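Open Day at Flilcombe – the gallery

Posted 30/05/2026

Well, what a day that was! We opened the doors of the Flilcombe workshop at ten in the morning and I don't think I sat down until the last of the coffee cups had been washed. Thank you to everybody who came, and a special thank you to the families who drove over from Ormsby in that miserable rain and still had the good humor to ask us questions for two hours straight.

For those who couldn't make it, Hustomano is the part of our work that deals with handling small, fiddly, easily bent things – jewelry, mostly, along with bits of trim and fine wire – and much of it gets tried out in simulation long before a real arm goes anywhere near a real necklace. So a good share of the day was spent around the big screen in the front room, with the lights down and the younger visitors sitting on the rug. We ran 16 demonstrations in all, which was more than we had planned, but people kept asking for another one and it seemed unkind to say no.

I promised several of you that I would get the gallery up before the end of the week, with a few words to go along with it, so please forgive me if I ramble.

On the big screen

The wire tiara, from the simulated set. The band is all thin crisscrossing strands with one dark teal-green gem or ornament, laid out on blue cloth beside the Franka arm. We had a lively discussion over whether it was a tiara or a cuff (I say tiara, and I'm sticking to it). One young lady wanted to know if she could try it on, and was very gracious when I explained that it only lives inside the computer.
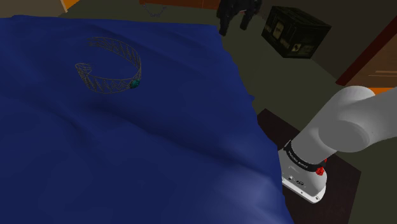

Thank-yous and what comes next

The guest book came home with me and I have read every page of it, some of them twice. The most common request was for more time at the screen and a few more chairs, and both of those we can manage. We had put out 80 and could have used plenty more – I saw grown men perched on the radiator.

If you signed up for the Takmont newsletter on the day, the first one should reach you soon, and if it doesn't, do look in your spam folder before writing to us. The next open day will be in January, when I hope we'll have the back room painted and the heating behaving itself. Places for the morning talk are limited to 15, so drop us a line early if you'd like one. Somebody also left a green umbrella by the coat rack, and it's waiting for you at the front desk.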